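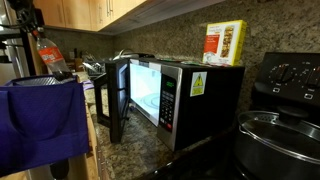

Can a country that leases out a port to a foreign navy kick them out before the lease is up? I've been following the Asgate business since March and I'm getting more confused the more I read. I had it going on the radio again last night in the kitchen, microwave door hanging wide open with the light on, because they got to the bit about the lease and I forgot what I was doing. For anyone who hasn't kept up, Flonitum has signed over part of the harbour at Asgate so the Reltthorpe navy can refuel and repair ships there. The term is 60 years! The opposition says if they win they'll tear it up on day one. Can they do that? Or is it like breaking a rental lease, where you cop a penalty and everyone's cranky but you can still leave? My brother-in-law reckons a treaty is a treaty and that's the end of it.

Asked in: World affairs and defence
2 answers

Answer 1 (marked helpful)

Your brother-in-law is half right. I did a fair bit of this at uni and still read the agreements for fun (I know, I know). The first thing to look for is a termination clause. Most basing deals have one, and it'll say something like either side can give written notice and the visitors then have a set period to pack up. I've only seen the English summary of the Asgate one, and that says 2 years' notice, but only after the first renewal point, so a new government couldn't use it on day one.

If there's no clause you can lean on, you're into general treaty law, and that's a lot stickier. A change of government doesn't cancel anything by itself. The new mob inherits what the old mob signed. They can try arguing it was never properly ratified, and from memory the Flonitum parliament only voted on the money part and never the whole text, so there might be something in that. I wouldn't bet my house on it.

In practice it's mostly politics. A base is pretty miserable to run if the host stops issuing visas, holds up your fuel trucks and puts the harbour fees up every few months. What usually happens is the two sides sit down and the rent gets bigger. The summary allows for up to 3,622 personnel at Asgate, so that's a lot of people who need groceries and water from the locals.

One more thing, check whether it's called a lease or an access agreement. The papers swap the words around and they're different animals. With a lease the host has normally given up day to day control of the site.

Answer 2

Doubt they'll do it. Same thing was said about the airstrip at Fakir and the planes are still there. Oppositions promise all sorts. Also 60 years is nothing special, there've been 99 year ones.

Comment from the asker

Thanks, the first answer is really useful, I had no idea about the ratification thing. Does anyone have a link to the full text? I can only find the summary and it skips the whole section on who pays for the dredging.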